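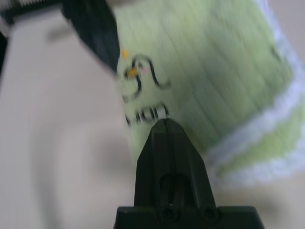 Figure 4. Wrist view of the green towel, with the lower right part layered or folded over.

4.2 Towels

Towels are where I lost most of my optimism. I gave Gelura, our folding routine, 200 tries on one small kitchen table, and it got a fold I'd put in my own cupboard 57 times. Look at the lower right of Figure 4 - two strips of pale trim with green between them. You or I would read that as a layer right away. Gelura kept taking the upper trim for the real edge, so it pinched one layer and left the other behind. The cartoon print didn't bother it much, which surprised me! Maksym Shevchuk thinks more touch sensing would fix the layer problem, and I'm half convinced. So can a machine fold the laundry yet? Plain flat cloths, sometimes (see 4.1). Fluffy-edged towels, I'd still do by hand.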